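Submitted in partial fulfilment of the second-year module in Building Studies. Project group: Ermira Perić, Edin Karagiannis, Ognjen Janevski. Supervisor: Henk Verstraete.

# Light Finishes and Reading Comfort in the Kargate Building

## 1. Purpose of the report

The Kargate building was repainted in two stages. The rooms on the lower floors kept their original dark green and brown finishes, while those above were given pale walls and, in most cases, white tables. The department asked the group to establish whether people working in the repainted rooms found reading easier, and whether the ceiling lights could be turned down there without complaint.

The study covers artificial light only. Daylight was excluded by taking all readings after 6 p.m. in January with the blinds lowered. The acoustic effect of the new ceiling panels was raised at the first supervision meeting and was left to the parallel group working in the Statitz annexe.

## 2. Background

The amount of light that reaches a page depends on the lamps and also on the surfaces around it. A dark wall absorbs much of what falls on it, and the lamps must work harder to give the same result at desk height. A pale wall sends more of that light back into the room. 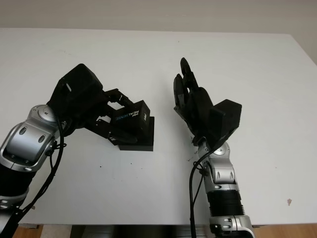
Finishes were recorded under two headings, wall and work surface, as the module handbook advises treating them separately. The most common pairing on the upper floors was a white tabletop against a beige-grey or grey-white wall. With that pairing there is little difference in tone between the table and what lies beyond it, and the wall itself can look very even under the ceiling lights. Previous student reports held in the department library disagree on whether this is restful or tiring over a long evening. The report by Clifford Perron, completed before the repainting, argued for a darker table edge to give the eye a resting point, but it was based on one room.

## 3. Method

Readings were taken in 16 rooms with a hand-held light meter placed flat at desk height. Each room was divided into a simple grid, and points falling within half a metre of a wall were left out. A total of 229 readings was accepted. Readings from one evening were discarded when the meter battery was found to be low, and those rooms were visited again.

A short questionnaire was issued to evening users of the same rooms. It asked for a score for ease of reading, a score for glare from the table, and any comment. Completed forms were received from 79 people. Names were not collected.

## 4. Results

Desk-level readings were higher in the pale rooms at every lamp setting tested. The difference was largest in the narrow rooms, where the walls are close to the tables, and was slight in the Tilau seminar room, which is wide and has a high ceiling.

Ease of reading was scored higher in the pale rooms. Glare was also scored higher, although most comments on glare concerned glossy paper and laptop screens. Three respondents asked for desk mats.

With the lamps turned down by one step, scores for ease of reading in the pale rooms remained above those given for the dark rooms at full setting.
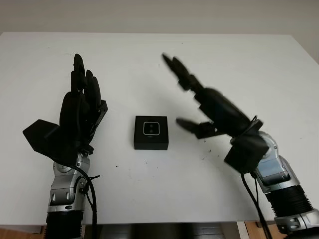
## 5. Limitations

Wall colour and lamp age could not be fully separated. The lamps on the upper floors were replaced during the repainting, and the maintenance record does not state which fittings were changed first. The questionnaire was answered mainly by students, and teaching staff are under-represented.

The Mohammed reading room was occupied on each visit and only its outer row of desks was measured.

## 6. Recommendations

1. The lamps in the repainted rooms should be set one step lower in the evening for a trial period of one term.
2. Matt desk mats should be made available on request.
3. The remaining dark rooms should be measured again after repainting, with the existing lamps left in place.

The full table of readings and a blank copy of the questionnaire are attached as Appendices A and B.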